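New preprint from our group is up, and since the abstract is dense I'll go through it in plain language. It's on training two-armed robots in simulation when you have very few human demonstrations to start from. Thread, 17 posts.

1/ The problem first. If you want a robot to learn a tabletop task by imitation, someone has to teleoperate it many times. With one arm and a simple gripper that's tedious. With two arms, and a multi-fingered hand on one of them, it's slow enough that most labs stop early and live with a small dataset.

2/ One known fix is to record a few demos and generate more from them in a simulator. You cut each demo into segments, tie each segment to an object, move the objects, and replay the segments relative to the new positions. Keep the runs that succeed, throw the rest out.

3/ This works well for one arm. With two arms the segments don't line up in time. The left arm may finish its part while the right is still reaching. If you force both to switch segments at the same moment you get pauses and strange motions, and the policy learns those too.

4/ Our method is called Guvard. Each arm keeps its own segment list. The only shared thing is a short table of ordering rules, such as "right hand may not release until left arm has cleared." Between rules, the arms run on their own clocks.

5/ The rules are written by hand. It took Quang Từ an afternoon to write them for all our tasks, and he rewrote two of them the next week. I would like to learn them from the demos. We tried, and it's in the appendix as a negative result.

6/ The fingers are the other half of it. A parallel gripper is open or closed, so replay is easy. For a hand with many joints we replay the finger trajectory exactly as recorded and only transform the wrist. That sounds too crude to work. For small objects it did better than re-solving the finger pose at each new position.

7/ Why better? Our best guess is that the human operator was already using slack in the grasp, sliding a finger a little before closing. Re-solving removes that. We didn't run a clean test of this explanation, so treat it as a guess.

8/ Numbers. We collected 120 human demos in total across the tasks. For the sorting task, generation produced 625 usable runs from its share of those. The policy gets camera images and joint positions, no object poses.

9/ We evaluated each policy for 100 episodes with random starting layouts. On sorting, the policy trained only on human demos succeeded 31 times. With shared-clock generation, 54. With Guvard, 72. Same network, same training steps, same layouts for all three.

10/ The sorting task has a tray, a cup and a small flat pad on the table, with a gripper on one arm and a fingered hand on the other. Small things are where it gets hard. A tiny object takes up very few pixels at the resolution we train on, and once it's down in a cup the walls can hide it from the camera for part of the run.

11/ We keep the rendering plain on purpose. Gray table, even light, solid colors. Thierry Marchal ran a version with random textures and lighting and it cost us nine points on sorting without changing the order of the three methods. That's in table 4 if you work on transfer and care about it.

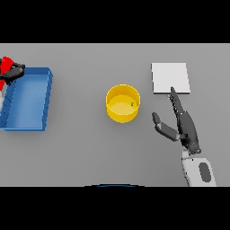

12/ Most of the remaining failures are on the hand side. Nafula Mushi watched every failed episode from the final sorting run and labeled them. Seventeen of the 28 were the fingers closing too early. Six were the wrong order of actions. The other five were collisions between an arm and something on the table.

13/ The early closing is interesting to me because it hardly shows up in the generated data. Those runs were filtered for success, so the policy rarely sees a near miss and a recovery. We think filtering is too strict here, and the next version will keep some messy runs that ended well.

14/ Compute: generating the sorting set took almost 288 CPU hours. That's more than the single-arm methods need, mostly from rejected runs. When an arm starts from a bad pose you only find out late in the episode. Muthoni Shemweta has a check that drops many of these before simulating and it'll be in the code release.

15/ Things we did not show. No real robot results, everything in the paper is simulation. No deformable objects. No tasks where both arms hold the same rigid object for the whole episode - the ordering rules don't help much there since the arms can't run on separate clocks anyway.

16/ Also, a reviewer of an earlier draft asked whether the gain comes from better data or just more varied timing. Fair question. We added an ablation with random delays inserted into shared-clock data. It got 57, so timing variety explains a small part of the gap and the rest seems to be the removed pauses.

17/ Code will go up in August under the Trukness repo, with the task files and the original demos. If you have a two-arm task that breaks the ordering rules, please send it to me or to Quang. We have a list going and it's short.

Edit, a few people asked about teleoperation: a tracking glove for the hand, a handheld controller for the gripper side, one operator doing both. All the demos came from two operators. We haven't checked how much the results depend on who recorded them.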